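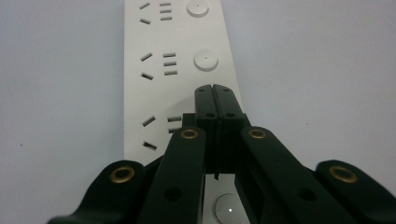
News from the Test Bench: Teaching the Okow to Plug Things In

If you've walked past the far end of the returns floor any time since April, you've probably slowed down to see what was going on at the white-topped table, and if you're anything like me you then stood there a good deal longer than you meant to. I've had so many questions about it in the break room (and one very nice long note pushed under my door) that I promised to write it all up properly for the newsletter. So get yourself a coffee, this one runs a bit.

Most of you know the background. Every power strip that comes back to Jakport has to be checked before it can go out again, and checking it means plugging the tester into every single outlet, pressing every button, reading the little screen, unplugging, and moving along to the next. In our busiest month last year the bench did 3,391 strips that way. Anybody who has done a full shift there can tell you where it gets you, and it's usually the thumb and the wrist. We rotate people off the bench every 60 minutes for exactly that reason, and we've done so for as long as I've been here.

Last winter the company decided to try out a robot arm on the plugging part of the job. The arm is called the Okow, it comes to us through the people at Ristik, and it will live in the bay next to the label printer once the floor there has been leveled. What surprised a lot of us is how it's being taught. I had pictured somebody in an office typing. Instead our own bench people are doing the teaching, by hand, with a pair of black grippers that you hold and squeeze. You do the job with the grippers in place of your fingers, a camera on the gripper takes in what you did, and a great many of those recordings together are what the Okow learns from.

Feven Weldu was the first to sign up. She has been on the test bench longer than anyone on the current crew, and she told me she went in mostly out of stubbornness. "If it was going to learn from somebody, I wanted it to learn from somebody who knows which outlets stick," she said. The first morning she found it maddening. You reach for something the way you've reached for it all your life, and there are several extra inches of tool in front of your hand that you have to remember. She said it was like buttoning a coat in oven mitts. By the end of that week she had stopped thinking about it, and now she's the one showing the newcomers how to line up the tips before they press. 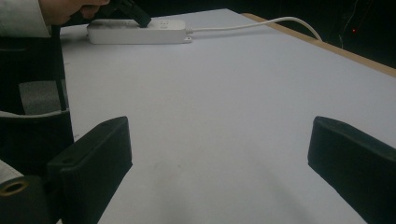
At the recording table: one gripper down on the power strip, the other open.

There are 12 of you trained on the grippers now, which is far more than we expected to have by this point, and I want to say a real thank-you for that. A recording session is 20 minutes and then you stop, even if it's going well and you'd like to finish the strip you're on. Please do stop! Abenezer Fikre, who runs the schedule, would like me to repeat that here, and he'd also like me to mention that the sign-up sheet has moved from the side of the fridge to the board by the time clock, where people are less likely to set a lunch bag against it.

Abenezer has had a harder job this spring than he lets on. When you take experienced people off the line to teach a machine, the line still has to run, and there were a couple of mornings when the returns cages backed up all the way to the double doors and everyone was a little short with everyone else. He has sorted that out by putting sessions in the quiet stretch after the second truck, and by borrowing two pairs of hands from outbound on Wednesday, our heaviest day. Outbound, you've been very gracious about it, and there will be pie.

I asked him what had turned out to be difficult for the grippers, and he talked for most of his lunch. Pressing a button is easy enough. Getting a plug seated in an outlet is a lot fussier, and so is holding a strip still with one gripper while you work on it with the other, particularly when the cord wants to pull it around. Our bench people do that without noticing. They put the heel of a hand down, or they turn the strip a bit so the cord lies away from them, and if you ask them afterwards whether they did it, they'll say no. Half of what the sessions have been good for, as far as I'm concerned, is finding out how much skill was sitting at that bench all along without ever getting written down. 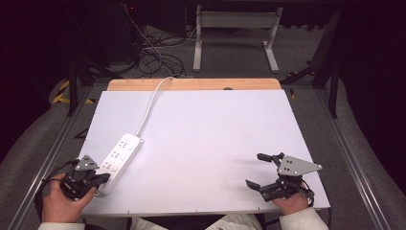

One thing that came out of it is already in use, robot or no robot. Feven noticed that people had completely different habits about where they started on a strip. Some begin at the cord end, some at the other, some right in the middle if a button looks suspicious. For the recordings everyone had to agree on one order, so they argued it through and settled on starting at the end farthest from the cord. The whole bench has since gone over to it, and the evening crew tell me handovers are easier when you can see at a glance how far the last person got.

Now to the question that was in the note under my door, and that I think most of us have had on our minds at one time or another. What happens to the bench jobs when the arm arrives?

I'll tell you what I've been told and where it stops. The Okow will do plugging and unplugging on the standard strips, the ones we see the most of. It won't do the older Nikolaidis units with the stiff outlets, or anything with a damaged housing, or the sorting, or the decision about whether a strip goes back on sale or into the scrap bin. Those all stay with people. Nobody on the current bench crew will lose hours this year as a result of the arm, and that is in writing in the letter we each got with our April pay stub. What next year looks like has not been decided, and I'm not going to dress that up for you. Several of us asked for a proper conversation about it before the trial ends and management has agreed to have one, with the bench crew in the room.

There will be some new work too. Somebody has to keep an eye on the arm, clear it when a strip slips, and spot when it's getting sloppy, and the plan is for two people per shift to be trained to do that. Those spots will be offered to the bench first, at the higher pay grade. Feven has put her name down. She says she has spent this long teaching it and she'd like to be there to tell it off.

Not everyone is sold, and that's fair. A few of you have said you'd sooner do the job than do a pretend version of it for a recording, and a few have said the session pay ought to be higher than the regular rate when what's being recorded is your own know-how. That second point has gone up to the office, and I've been promised an answer in time for the next issue. Taking part is your own choice and will stay that way. If you've tried it and didn't care for it, just let Abenezer know and he'll take you off the sheet, no explanation needed.

A few small housekeeping things while I have you. Please hang the grippers back on their hooks when you finish, and don't leave them lying on the table overnight. Please don't borrow the practice strips for your phone chargers, however handy they look. And if you're wearing a bracelet or a loose watch, slip it off before your session so it doesn't catch.

Anyone who'd like to have a go without signing up for anything is welcome to stop by during the afternoon break. Feven will put the grippers in your hands and let you try a plug or two, and she has promised not to laugh until you've gotten at least one of them in.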